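클레모라 생활지원센터 주방 활동실 정비 사업
중간 진행 보고

수신: 라비아 재단 사업관리팀
작성: 클레모라 생활지원센터 운영지원과
담당: 노에미 리치(Noemi Rizzi)
작성일: 2018년 9월 1일

1. 사업 개요

본 사업은 센터 이용자가 조식 준비와 설거지, 식기 정리를 스스로 연습할 수 있도록 주방 활동실의 작업대와 비품을 정비하는 것을 목적으로 한다. 귀 재단의 지원금은 1월에 교부되었으며, 사업 기간은 총 9개월이다. 현재까지의 예산 집행률은 58%이다.

2. 추진 현황

작업대 배치는 1차 계획대로 완료하였다. 당초 벽면을 따라 긴 작업대를 두는 안을 검토하였으나, 이용자가 마주 보고 활동하기 어렵다는 세톰미오 보르톨로티(Settimio Bortolotti) 자문위원의 의견을 반영하여 독립형 작업대로 변경하였다. 변경에 따른 추가 비용은 발생하지 않았다.

조식 준비 작업대에는 토스터와 식기 건조대를 함께 두었다. 토스트를 굽고 접시에 담은 뒤 사용한 접시를 건조대에 정리하는 과정까지 한자리에서 연습하도록 하기 위함이다. 비품은 이용자의 요청에 따라 가정에서 흔히 쓰는 형태로 선정하였다.
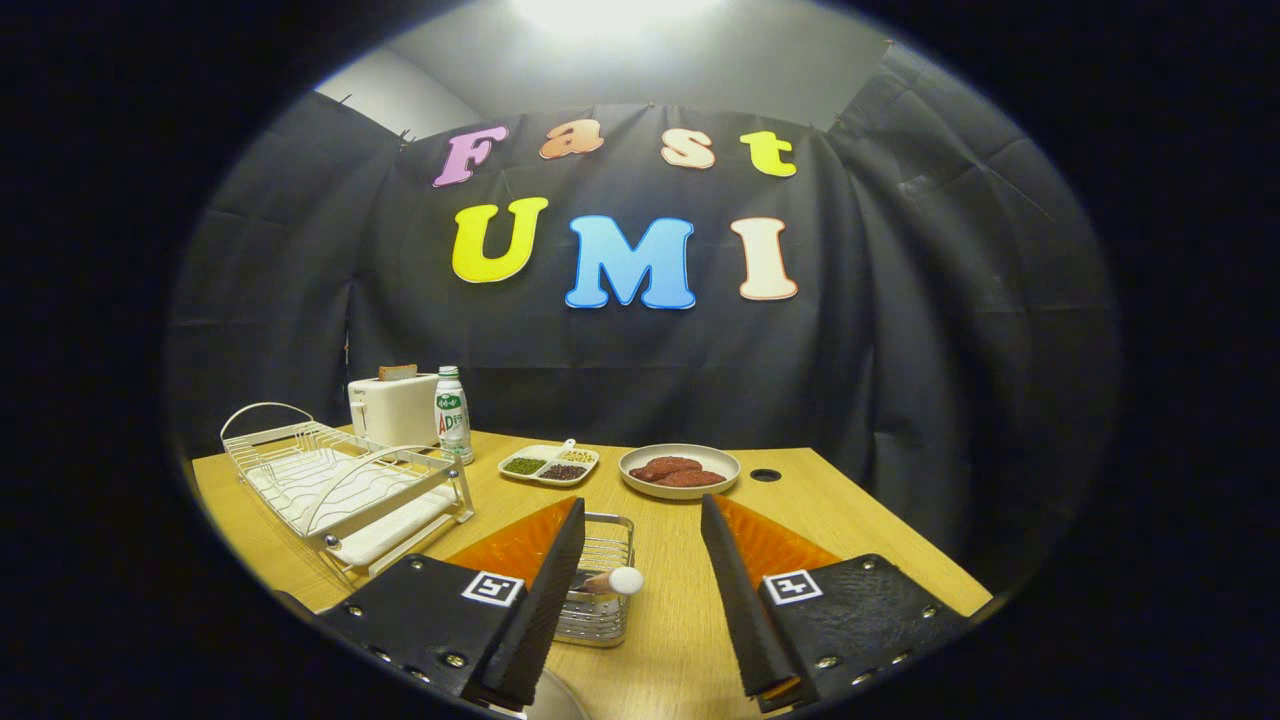

사진 1. 조식 준비 작업대. 왼쪽에 금속 식기 건조대와 흰색 접시, 그 뒤로 2구 토스터와 초록색 뚜껑의 음료병.

시범 활동은 7회 실시하였다. 회차마다 식기를 건조대에 넣는 순서와 방향을 기록지에 적도록 하였고, 기록지 양식은 3회차 이후 한 차례 수정하였다. 수정 전 양식에는 토스터 사용 후 빵 부스러기를 비우는 항목이 빠져 있어 이를 추가하였다. 작성된 기록지는 센터에 보관 중이며 최종 보고 시 사본을 제출할 예정이다.

3. 미비 사항 및 조치 계획

가. 주카로(Zuccaro)에 발주한 수납장의 납품이 지연되고 있다. 업체로부터 새 납품 일정을 서면으로 받기로 하였으며, 그때까지 여분의 식기는 기존 창고에 보관한다.

나. 건조대의 물받이 규격이 확정되지 않았다. 이용자 의견을 추가로 수렴한 후 지켈(Jikell)에 견적을 요청한다.

다. 활동 안내문은 글자 크기를 키워 다시 인쇄한다. 인쇄비는 기존 소모품비 범위 내에서 집행한다.

4. 협조 요청

수납장 납품 지연과 관련하여 비품 구입비의 집행 기한 연장이 필요할 수 있다. 새 일정이 확인되는 대로 변경 신청서를 제출하고자 하니 검토를 요청드린다.

붙임: 예산 집행 내역서 1부, 시범 활동 기록지 수정 양식 1부. 끝.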